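Kitchen Manipulation in Clutter: Progress Report for the Second Funding Period
Submitted to the Trenedine program office

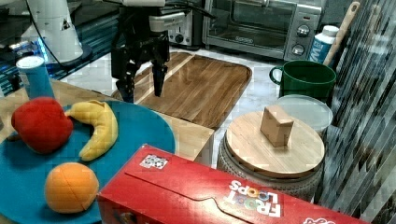 Maham Baloch asked after the first report whether the gains came from the policy or from the way the trials were reset, and whether the two could be told apart from the numbers supplied. They could not. Most of the work in this period went into separating them, and the report is organized accordingly.

1. Work completed

The reset procedure was rewritten. In the first period the operator put objects back by eye after each trial, and small habits crept in: items drifted toward the arm and handles tended to end up facing the same way. Start positions are now drawn from a list generated before the session, and the operator matches the counter and table to an overlay on the monitor. A trial is discarded if the overlay error exceeds the limit set in the protocol.

We collected 357 demonstrations under the new procedure. Of these, 226 passed review and were used for training. The rest were removed for overlay error, dropped frames, or operator corrections late in the motion. The rejection rate is higher than planned. It fell through October as the operators got used to the overlay, and we expect it to stay near its present level.

The training code was moved from the Becerra cluster to the Suvoditz machines. The move cost about 11 working days, mostly spent on a mismatch in how the two systems rounded timestamps. Joint readings and camera frames were being paired one step apart. Runs made before the fix have been marked in the log and are not used below.

2. Method

The policy is unchanged in size. The change is in how it handles objects it has not been asked to move. The earlier version treated everything outside the target as an obstacle of equal weight. The current version, referred to internally as Zisetti, predicts for each nearby object how much contact would disturb it and adds that to the cost of a candidate path. Soft items and lightweight packaging can be brushed. Items standing upright on a small base are given more room.

The disturbance term is trained only on the accepted demonstrations. No hand labels are used.

3. Results

With the old reset procedure, both versions of the policy look better than they do with the new one. This answers the question above in part: some of the gain in the first report was due to the resets. Under the new procedure the Zisetti version still finishes more trials than the earlier one, and the difference held in all 3 of the object sets tested. It is smallest in the sparsest set, where there is little to avoid.

Failures remain concentrated in two cases. Round objects roll when the first finger touches before the second. Objects resting on top of other objects are often approached too low, and the support is pushed along with the target.

4. Deviations from plan

The second arm was not brought into use. Calibration time was given to the timestamp problem instead. No change to the budget is requested.

5. Next period

Stacked objects will be given their own set of start positions. The finger closing speed will be lowered for round items and the comparison repeated. We also intend to have an operator from outside the group run one full session from the written protocol alone, with the results reported separately from ours.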